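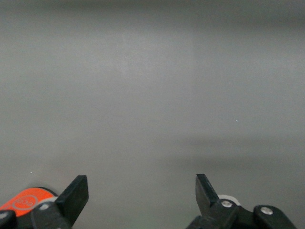

Wrist camera, gripper fully open, nothing held

Ticket 731 – Teleop: gripper does not close all the way during demonstrations
Project: Trastero
Opened: Aug 30, 2026
Status: Waiting on Unex

Problem
When the operator squeezes the trigger on the Gosselin hand controller, the gripper starts to close and then stops short. Opening works every time. The mug task can't be recorded like this, because the handle slips out on the lift.

Log
Checked the trigger in the controller test page. Released reads 0, full squeeze reads 960. It should read 1000.

Swapped in the spare controller. Full squeeze reads 1000 and the gripper closes. Went back to the first controller and the fault came back.

Ran trigger calibration in Rindis on the first controller. It finished without errors but the reading stayed at 960. 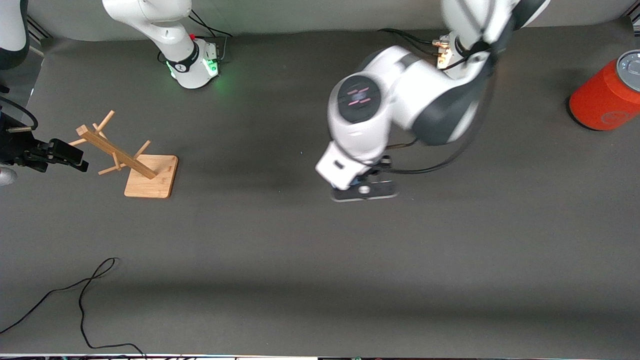
Tried guiding the arm by hand as well. Hand guiding records the joint path fine, but the gripper command still comes from the trigger, so it is no help for this fault.

Changed the command timeout from 1000 ms to 2000 ms. No difference, set it back.

Workaround
Record with the spare controller only. Demonstrations made with the first one since January should be checked before training – look at the last gripper value before each lift.

Next step
Asked Unex for a replacement trigger sensor. Leave this ticket open until it is fitted.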